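July
R. Říha, Beltirbridge

3.2 Lidded containers

The second group of objects in the Niltier household set is made up of small countertop containers with a lid. Items of this sort are found in most kitchens and bathrooms, and they differ a good deal in height, finish and the way the lid meets the body. We bought 30 of them from shops in Beltirbridge and kept five for the closer study reported in this section. The remainder are listed in the appendix with their outer measurements.

Each container was placed singly on a brown wooden table with a plain panelled wall behind it. We kept to one table throughout because earlier work in the Gritlow rooms had shown that a change of surface altered how people judged the size of pale objects. Containers were set down near the middle of the tabletop. 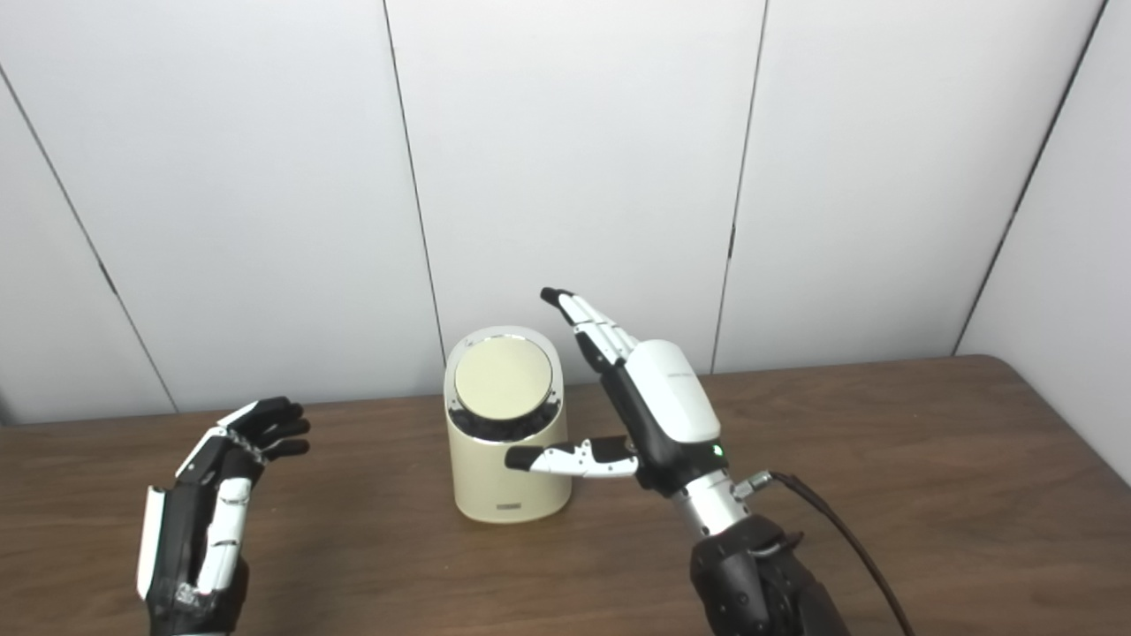
Figure 4. Cream cylindrical container with silver-rimmed lid, on the wooden table.

The container in Figure 4 was the palest of the five. Its body has a matt surface, while the rim of the lid is polished and picks up small highlights. Raters were asked to mark where the lid ended and the body began, first from a photograph and then with the object in front of them. Of the 677 marks collected for the whole group, 93 were placed on the wrong side of the join, and most of these belonged to containers with a bright rim. Several raters wrote that they had taken the rim for part of the body.

Labels were left in place. Removing them damaged the finish on two of the cheaper items, and a small label low on the body had no measurable effect on the marks. Containers with printed lids were treated separately and are discussed in Section 3.4.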